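Rernov marks pear-to-bowl task as passed when the pear never left the cutting board

Flekedville Makers Help > Robots and automation > Simulation

Posted by Shirin Safavi

I need somebody to tell me whether I'm reading my logs wrong, because the other explanation is that the number everyone here has been repeating since May is junk.

Setup: two-arm kitchen task in Rernov, stock counter layout, policy is the pretrained one that Frandsen ships with the arms. The job is to get the pear off the blue board and into the bowl with the gold rim. Pepper and croissant are distractors and should be left alone. I ran 2000 episodes overnight on 4 workers and the summary said 80 percent success, close enough to what Frandsen claims that I was ready to go to bed happy.

Then I watched some replays. In a lot of the "successful" ones nothing happens. The left hand comes in beside the board, stops, and the episode ends with success = true. The pear is sitting where it started. No contact in the contact log, no fingers closing, nothing. Sometimes the right arm wanders over toward the plate first, and it gets a pass for that too.

What I've tried:

Changed the random seed. Same thing, different episodes.

Turned off the distractors. Same thing.

Opened a ticket with Frandsen. They told me the policy "may use non-obvious strategies" and that I should trust the evaluator. I don't see what strategy puts a pear in a bowl from the other side of the counter.

Lowered the arm speed, in case the hand was throwing the pear somewhere and the replay was skipping it. The recorded pear position doesn't change at all, so no.

The part that bothers me is that we're supposed to move this onto the real arms next, and the sign-off rule is that it has to hit 80 percent in sim. By the summary page it does. I don't want to be the one who signs it.

Is there a setting that makes the evaluator look at the actual pear? I've read the docs page on success conditions twice and it just says "object in container region" without telling me when that gets measured. Grab from the last step of an episode it passed:

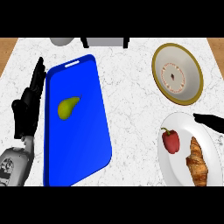 Preben Hauksdóttir

Your logs are fine, I think the flag is lying to you. I had the same fault on a drawer task and it took me most of a month to believe it.

What happens, at least in the version I was on: the success flag is held per worker and gets cleared at the start of the next episode. The pear, though, is put back on the board one physics step later than everything else, after the settle phase. So if the previous episode on that worker really did end with the pear in the bowl, the checker looks once during the reset, finds the old pear still in the container region, sets the flag again, and then the pear gets moved back. From then on the flag is sticky. The policy can park its hand next to the board and do nothing and it will still be counted. One honest success can carry a long tail of fake ones behind it.

That would explain why changing the seed only moved the bad episodes around. It would also explain why turning off the distractors did nothing.

Easy way to check, no code changes needed. Run with one worker and restart the process between episodes. It's painfully slow, so don't do the whole 2000, just do enough to see whether the empty passes go away. If they do, you've got the reset problem. If they don't, I'm wrong and you should look at how big the container region is, as mine was set from the outer box of the object and reached a good way past the rim.

To fix it properly you want the checker to ignore everything until settle is done, and then to ask for the object to stay in the region while the hand is open and clear of it. Look for check_after_settle in the task file. It's off by default. I have no idea why anybody would want it off.

And rescore from the saved positions before you rerun anything. You already have the pear's final position for every episode, so write a short script that compares it with the bowl and ignores the flag completely. That number is the one I'd put on the sign-off sheet.

Comments on this reply

Shirin Safavi: Restarting between episodes makes the empty passes disappear. I'm rescoring the saved run now. Not posting the new figure until I've checked the script by hand on a few replays, but it's ugly.

Preben Hauksdóttir: Mine was ugly too. Check the failures while you're in there. I had some marked as failed where the drawer was fully open.

Shirin Safavi: Do you know if Frandsen's published number was made with the setting off?

Preben Hauksdóttir: I don't. I asked and got the "non-obvious strategies" line as well, so I'd guess it's a canned answer. I wouldn't accuse them of anything on that basis. I also wouldn't quote their number.

Bent Ragnarsson

Update your graphics driver and reinstall. I had weird stuff in Rernov, objects not showing up where they should, and a clean install sorted it. Also make sure you are on the newest release. The arms work great for us over in Trolurmont and we never had to mess with any of this.

Comments on this reply

Ghizlane El Fassi: The driver draws the picture. It has no say in whether the success flag is set. And how would you know you never had this problem, if all you looked at was the summary page?

Bent Ragnarsson: We looked at the summary and it was good. The robot works.

Ghizlane El Fassi: Works how? Did somebody stand there and tally up what ended in the bowl?

Bent Ragnarsson: I'll ask.

Ghizlane El Fassi

Preben has the cause, so I'll stick to the part of the post that worried me more, the move to real arms.

Please find out what else reads that flag before anything is powered up. In the task template I was given, success = true does more than add to a score. It ends the episode and sends both arms back to their home position, and on hardware that homing move ran with the contact stop loosened, on the theory that a finished task means empty hands and a clear counter. If your template does the same, a false pass can start a homing move while a hand is still beside the board or the other arm is hanging over a plate. With a croissant in the way, who cares. With a person reaching in to see why the robot has quit moving, I care a lot, and that is exactly what people do when a robot stops for no reason.

So, before hardware:

Search the task file and the arm config for everything that uses the flag. Don't go by the docs.

Make the homing move use the same force limits as the task itself. It costs a little time per run.

Put the emergency stop where the person watching can reach it without leaning over the counter. Keep hands out until the arms are powered down, whatever the screen says.

For the first runs, have a human press a key for pass or fail, and keep that log separate from the automatic one. When the two disagree, go watch the replay.

I'd also push back on the sign-off rule. A single percentage from the same software that's being tested isn't much of a test. Ask for a batch of replays picked at random and watched start to finish by somebody who didn't train or install the thing. It's dull work and it would have caught this on the first evening.

One disagreement with Preben: I wouldn't trust check_after_settle by itself. On my copy it fixed the single-worker case and I still saw a stray pass now and then with several workers. It may be a separate bug, or I may have had an old task file cached somewhere. I never got to the bottom of it. Rescoring from positions caught those too, so I kept the script and stopped looking at the flag.

Comments on this reply

Shirin Safavi: Checked the arm config. The homing move does loosen the contact stop here too. I've pulled the hardware date and sent Frandsen the file with the line marked.

Jytte Kvaran: Did they answer? We have the same arms and the same template, and ours are already bolted down.

Shirin Safavi: Only an automatic reply so far. I'd keep yours switched off until you've looked at that line.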